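Royal wedding frocks (copies, mind you) at the Kodikara open day
Feb 16, 2024

I'll line up for anything with a tiara in it, so when Kodikara threw open its costume workrooms I was at the gate well before they let us in, thermos in hand. Almost 600 people came through over the day, and I reckon half of them wanted the same thing I did: a good long look at the replica royal wedding gowns.

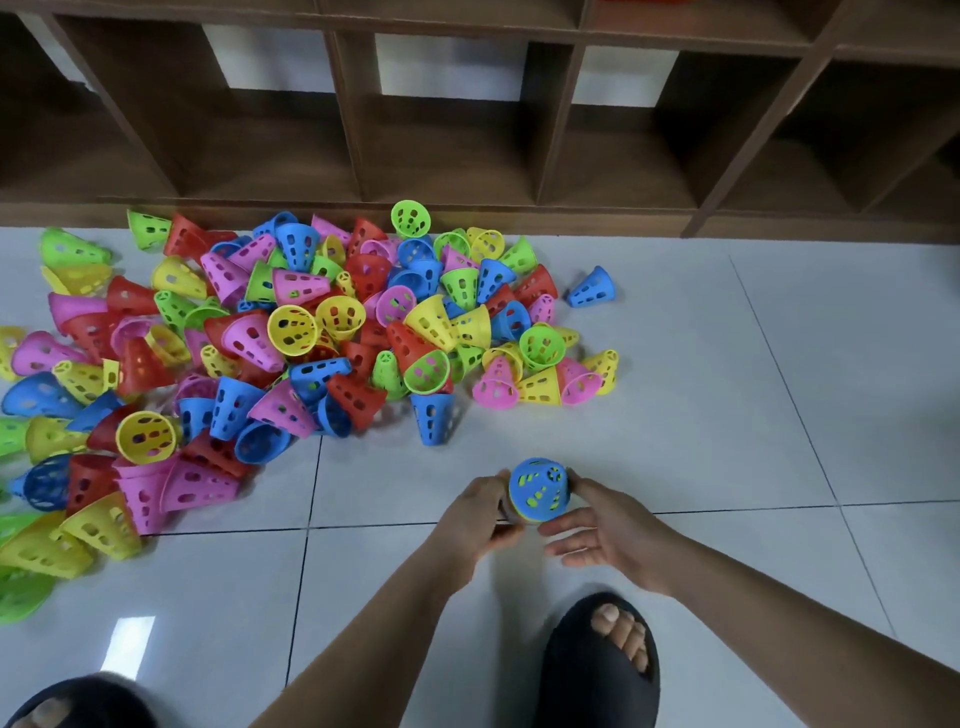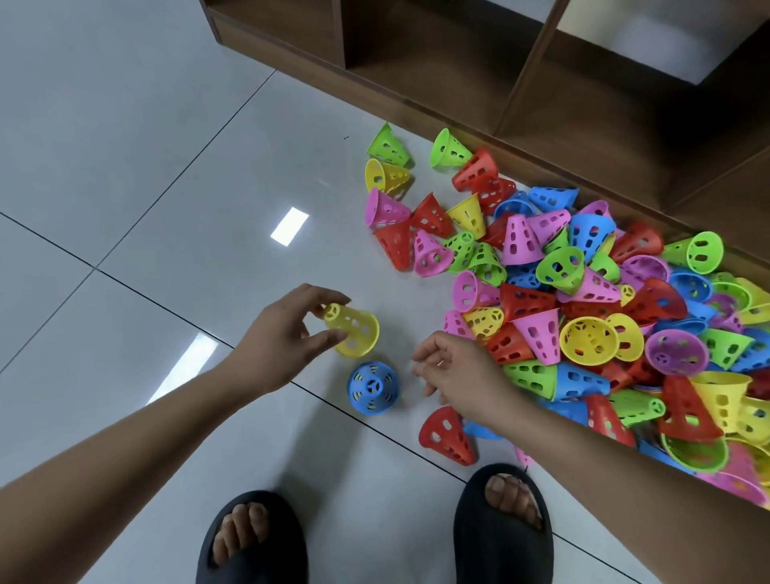 Plastic cones on the floor tiles.

First stop was the veil room. The big one, made for the Trerkach touring show, has 3,000 seed pearls sewn on by hand, and you're allowed to stand close enough to see the stitches (no touching, I asked!). The colour is much creamier than it looks on telly. Then it was on to the trains, laid out flat on long tables, and a lovely talk on how the originals get folded into a carriage without creasing. They still creased, apparently, which made me feel better about my own wedding photos.

The Proro hat display was a bit of a squeeze and the labels were tiny, so bring your glasses. My favourite was a navy number with a brim like a dinner plate, copied from a christening.

Entry was $20, which included a cuppa and 2 biscuits. Parking was hopeless, so catch the bus and get off at Zirnomer Road. The gowns stay up until March, then they're packed off for the tour, and I'm already trying to talk my sister into a second visit.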